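Home | Tickets | Knowledge Base | Cell Rules | Sign Out

Ticket 209 – Board handling cell, Girkia line
Status: open, waiting on standards group
Area: approach rules near CPU sockets

Hi all, me again! Reopening this one after the December software update, as the keep-out question never really got settled and now it's bugging me on every shift.

Quick recap if you weren't on the first round. The Grorkow handling sheet says any finger move that ends close to a socket has to do the last stretch at reduced speed, with the force limit turned down first. Great rule, I'm all for it. The trouble is that the sheet never says where the socket begins. Does it mean the processor, or the whole metal frame around it? I've been reading it as the frame. The Aravena recipe reads it as the processor, so it slows down later than I'd like, and the two of us (me and the recipe, I mean) have been fighting over it since 2,000 cycles ago.

What I tried so far:

I set the slow zone out to the outer edge of the frame. The cell took it, but then it threw warning 198 on every approach – "zone overlaps tool path". Cleared it, ran again, same thing. Rolled back to the stock recipe and the warning went away, along with my extra margin. Grr.

Then I tried keeping my zone and dropping the approach angle a little. Warning 198 came up on some runs and not others, which I like even less than a steady fault.
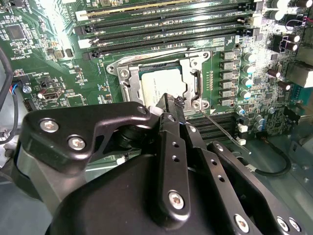
My real beef is with how the rule is worded, and I think we can fix the software side in five minutes once that's sorted. "Near the socket" should mean near any part of the retention frame, screws included. Look where the fingertip is, right at the lower edge of the frame and beside the processor, with a frame screw close by. Under the Aravena reading, everything up to that edge is full-speed country, and I just don't buy that as good practice.

Same goes for the memory slots, by the way. Section 13 of the sheet covers the latches and says nothing at all about coming in over the slots themselves. Could we do both in one edit?

Update, 2:40 pm: talked it over with the Bistusberg cell. They run the frame edge as their boundary too, and they get rid of 198 by splitting the approach into two moves, with the force limit changed at the stop in between. I've copied their setup into a test recipe and left the production one alone.

Still need from the standards group:
– a yes or no on the frame edge as the boundary
– wording for the slots
– whether the two-move approach can go in the sheet as the normal way to do it

Please don't close this as "user setting" again, pretty please. I'll post the test recipe log here when the run is done.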